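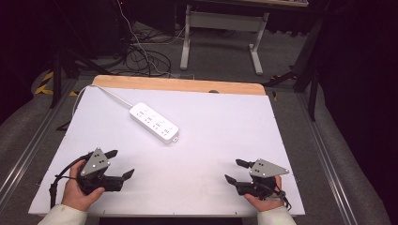

Figure 1. Two hand-held grippers and a power strip at the Vakura open day.

Print this page | E-mail this chapter

9 Dec 2021
By the author

Chapter 4: Going to See the Work

I wrote the first draft of this chapter at my kitchen table, and it was awful! Pages and pages on how a gripper closes, all of it out of other people's books. Then Vakura held an open day in May and I went along with a notebook and a pretty bad cold. The sign-in sheet said I was visitor 224 (they had printed badges for 2000, so somebody was feeling hopeful).
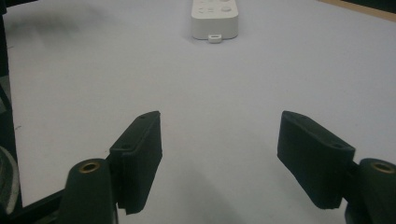 Grip is the subject of this chapter, and I'd always pictured it as squeezing. You squeeze harder, you hold better, right? Well, look at the fingers themselves. They're wide flat pads, and the black covering looks like a soft foam or rubber layer, a bit frayed along the bottom. A pad like that spreads the contact out, so think about area and friction before you think about force. We'll get to the math in Section 4.2, I promise.

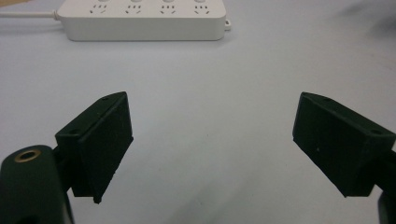 I asked a lot of questions that day, most of them about angles. If you come at a long, low object from the end, you have one set of choices, and if you come at it from the side you have quite another! Keep that in mind for the exercises on page 959 of the combined edition, and do try them with your own two hands first.

Related chapters
- Chapter 3: The Stiritz Wrist
- Chapter 5: Friction and the Mösli Pad
- Chapter 6: An Afternoon at Nodudar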